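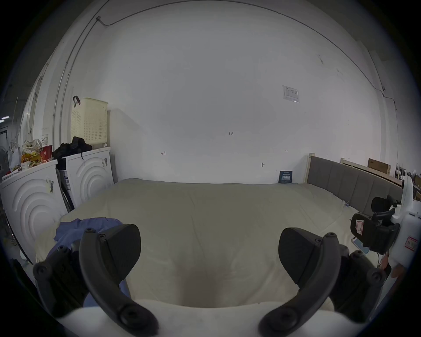

Chin-lung Tang asked whether the washers need their own sheet or can go on the bedroom one. Same sheet please, they're in the same room, no sense doing it twice.

## Room check: Lernwood, bed + laundry

11 July 2026

**Machines**

- [x] Both stand level, no rocking when pushed at the corner
- [x] Hoses, hand tight, no drips on the floor behind
- [ ] Filters. Far one done, near one stuck, didn't force it. Need the flat key from Susau
- [ ] Tops clear. NO. Basket and black clothes on the far one, snacks, red box and a white bag on the near one. Food to the kitchen, clothes in the basket or in the drum. Second time I've written this
- [x] Door seals wiped, bit of fluff, no mould

**Electrics**

- [x] Ceiling light works
- [x] Sockets, no scorching, covers tight
- [ ] Extension lead: none allowed for washers. Found one rolled up under the bed, not plugged in. Take it away anyway
- [ ] Smoke alarm tested. Beeps but faint, new battery orderd from Skiltano

**Bed**

- [x] Headboard fixed, padded panels all firm, corner post sound
- [x] Slats, 18, none cracked
- [ ] Duvet to be straightened, blue cloth off the bed. Is it a cleaning cloth? If so it doesnt live there
- [x] Mattress label still on

**Walls and floor**

- [x] No damp on the back wall, meter says fine
- [ ] Pencil marks, "1-23" and some arrows. Whose? If it's the shelf fixing points leave them, otherwise rub out before painting in September
- [ ] Notice on the wall only taped. Put it in a proper holder
- [x] Walkway between bed and machines, 41 cm at the tightest. Tight but passes, keep shoes out of it

**Comments**

Don't run both machines overnight, door shut or not. Someone sleeps in here.

Wash at 6 kg max till the near filter is sorted.

Tsai has the spare hose, ask before buying annother.

Open items back to me, initials next to each. Recheck when the filter key turns up.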